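The Reading Corner at Torkamstead
Photo gallery, April

Welcome to our small gallery. The reading corner has been open for two months now, and many people ask us how it looks, so we have put this page together for those who live too far to visit.

The corner began with 368 books, most of them given by families in the town. Today we have 457. Kirsty Tautahi made the first list by hand, and Kha Châu later typed it so that everybody can search it. We lend each book for 40 days, which is long, but some of our readers work in shifts and they read slowly.

The chairs came in a second delivery. Aurora Moreira chose them, and there was a small discussion, because Valdir Tavares wanted plain ones in brown. The children were on the side of Aurora. We keep the books on nature and weather near the chairs, as they are borrowed the most.

You may sit as long as you like. We only ask that a book which you do not take home is left on the seat, and on Friday evening Phúc Đoàn brings all of them back to the shelves. 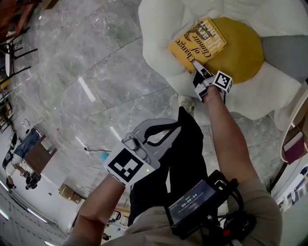

"Climate of Change" on the flower armchair, with its white petals and yellow seat.

If you have books in good condition to give, please bring them on Friday before six o'clock. Large boxes are welcome too, but kindly write to Kirsty first.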